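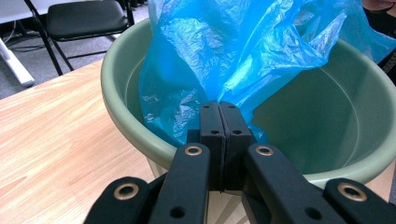
By Noémie Lacroix
Apr 12, 2024
For readers 8 and up

Have you ever put a new bag in a trash bin? You shake it open, you drop it in, you fold the top over the edge and you're done, probably while thinking about lunch. Your hands are so good at this that they hardly bother to tell your brain about it.

Now try it again with only two fingers on each hand, a thumb and a pointer, and keep them stiff. (Really do try it, if there's a grown-up nearby who doesn't mind losing a bag or two.) It gets hard very quickly! The bag slides away, or it sticks to itself, or you catch two layers when you only wanted one.

Well, that is the kind of job we have been practicing in our workshop in Valville this spring, with a blue plastic bag, a green bin and a lot of patience.

What is a gripper?

A gripper is the part of a robot that does the holding. Some grippers look like claws, some have suction cups like an octopus, and some are soft and squishy. Ours are the pinching kind. Two black fingers come together in the middle, a bit like the tips of kitchen tongs, and whatever is between them gets squeezed.

Behind the fingers there are bars called links. A link is a stiff piece that can swing at the place where it joins another piece, and that swinging place is called a pivot. If you look for the little gold-colored rings on our gripper, you will find the pivots. Scissors have a pivot too, right where the two halves cross, and so does your elbow, more or less, although an elbow is a good deal fancier.

The gripper we use for practice is held in a person's hand. That way we can try out a pair of fingers on a real job before we ask a robot arm to use them, and we can feel for ourselves which parts are tricky. My colleague Laurențiu Preda likes to say it's the difference between reading about a bicycle and sitting on one.

Why a bag is harder than a block

Pick up a wooden block and it stays a block. You can turn it over or carry it across the room and it will still have the same corners. Engineers call something like that rigid.

A plastic bag is the opposite. It changes shape when you touch it, when you let go of it, and even when somebody walks past and makes a breeze. It folds and crinkles and hides its own opening. It is see-through as well, so a camera has trouble deciding where the bag ends and the bin begins – and the shiny creases don't help one bit. Things like this are called deformable, a long word that means "able to change shape." Socks are deformable. So are pancakes, and so is the blanket on your bed.

When I pinch the bag, I want a good fold of it between the fingertips. With too little, it slips out. With too much, the rest of the bag comes along for the ride and I lose the edge I was working on.
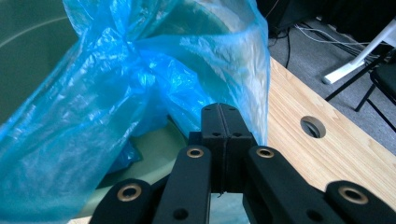 Square fingers or round ones?

We wanted to know which fingers would be best for bags, so we made two kinds to compare. The first kind is square and blocky, with flat sides that meet in a straight line. The second kind, which Evelien Leemans drew, is narrower and has rounded tips, and everybody in the workshop calls them the Piline fingers, after a cartoon duck she liked when she was small.

To make the test fair, we had to keep everything else the same. That meant the same bin, the same sort of bag, and the same person doing the pinching. If I had used the square fingers and Evelien had used the round ones, we would never have known whether we were comparing fingers or comparing Evelien and me! Each kind of finger got 16 tries at lining the bin.

The square fingers were better at holding on. They have more flat surface to press with, and the bag didn't pull free very often. The Piline fingers were better at getting started, as they could slip in between two layers of plastic that were stuck together, but they let go more easily when I tugged. So we don't have a winner yet. Evelien is drawing a third kind that is narrow at the tip and flat a little farther back, and I'm very curious about it.

Two hands are a team

There is one more thing we noticed, and it has to do with teamwork. With a single gripper, you pull one side of the bag over the rim, you go around to pull the other side, and the first side pops right back up. It's a bit like making a bed with a fitted sheet, if you have ever been asked to do that.

With a gripper in each hand, one can press the bag against the side of the bin while the other does the pulling and tucking. Then they swap jobs.

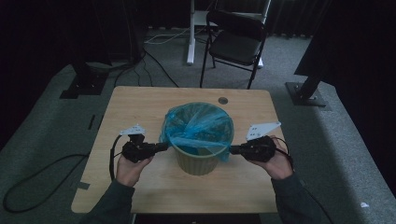
The hard part is the timing. If both sides pull at once, the bag stretches tight across the top, and then there is no room in it for trash. If both let go at once, you may have to start all over. People sort this out without thinking, but a robot has to be shown, many times over, how one side waits while the other side works.

Try it at home

You will need a small bin, a bag that fits it, and two pairs of kitchen tongs. Ask a grown-up before you begin, and keep plastic bags well away from your face and from little brothers and sisters.

Open the bag with your hands first and lay it loosely over the bin. Then pick up the tongs and fold the edge of the bag down over the rim, all the way around.

When you've managed it once, wrap a rubber band around the tips of the tongs on one side only. Does the rubbery side hold the bag better? Does it let go when you want it to? Write down what happens each time, even the tries that go wrong, and draw the finger shape you would build next.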